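The Bead

Mwanaisha Kirui had the night shift at the bead shop, and the night shift was mostly sitting. Her husband's uncle thought she was paid to sleep. She was paid to watch a screen and to write in a book what the arm at the sorting table did well and what it did badly.

The shop was called Gakach. It had been selling beads, buttons and thread in the same narrow street since 1958, and in all these years people had sorted the beads by hand, in the evening, with the radio on. Then Osian Bevan, who had the shop from his mother, read in a trade paper that a machine could do it. He rented one from a firm called Zarkis for the month of February, and he asked Mwanaisha to stay with it.

"Only look," he told her. "If it makes a mess, write down the mess. If it is good, write this also."

At two in the morning it had been busy with one bead for a long time. She pulled her chair nearer to the screen and drank her tea, which was cold already.

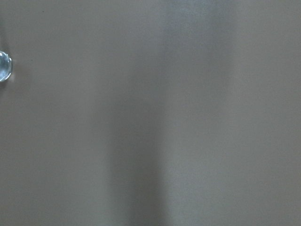 The glass bead, at the left side of the camera's view.

It was a nice bead. It had a little blue in it, like ice in a ditch, and a white light sat on its upper part. Mwanaisha's grandmother would have taken it between two fingers without looking, dropped it in the right cup and continued to talk about her neighbour. Mwanaisha could do it almost so fast. She had tried on the first night, against the arm, and she had finished a whole saucer while the arm was still thinking.

She wrote in the book: Bead found. Then she waited, because she did not want to write the next line too early.

The telephone rang. It was Cadi Trevor, who was doing the same work for a laundry across the river, with another machine from the same firm.

"How is yours?" asked Cadi.

"Slow. And yours?"

"It has folded a pillowcase. I was so proud that I took it out of the basket to look at it again. Then it folded the pillowcase together with its own cable, and Yaroslav had to come."

Yaroslav Nechyporuk was the man from Zarkis. He came on a bicycle at any hour, with a small bag, and he never complained about the machines. He said that they were like his son at three years old, who could say the names of all the planets and could not put on a sock.

"Is it true that Osian will buy it?" Cadi asked.

"He has not decided. He says the price is 2000 a month after the first one."

"For this money I will sort the beads myself."

"I told him the same thing," said Mwanaisha. They both laughed, and after this they were quiet, since it was a joke that concerned their wages.

When she had put down the telephone, she looked at the screen again.

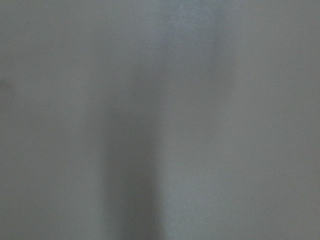 Grey, with one small dark speck near the top.

She bent forward until her nose was almost on the glass. A speck was there, but a speck was not a bead. She wrote: Bead not in view. She thought a little and added: A speck in view. It seemed fair to write this too.

She was tempted to go to the table and help. It was ten steps. But Osian had said only look, and she was a person who kept to what she had agreed. Also she was curious. If you always help, you do not learn what the other one is able to do. She had raised two boys by this rule and the kitchen had suffered for it.

She took the last biscuit from the tin and waited for the picture to change.

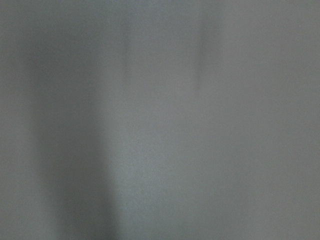

Morning

Osian came at seven with bread under his arm. He read the book standing, still in his coat, and he turned the page back twice.

"So it found the bead," he said.

"It found it."

"And afterwards?"

"Afterwards it was grey for a long time. You can read it. I wrote the hours."

He sat down on the customers' stool. He did not look angry, more like a man who has been to the station to meet someone and must now go home alone.

"My mother would be pleased," he said. "She sorted beads until her eyes went. She always said it is not stupid work."

"It is not," said Mwanaisha.

He cut the bread and gave her the end piece, which she liked. Then he pushed a saucer of mixed beads to the middle of the counter, and they began to sort it together, with the radio on, until it was time to open.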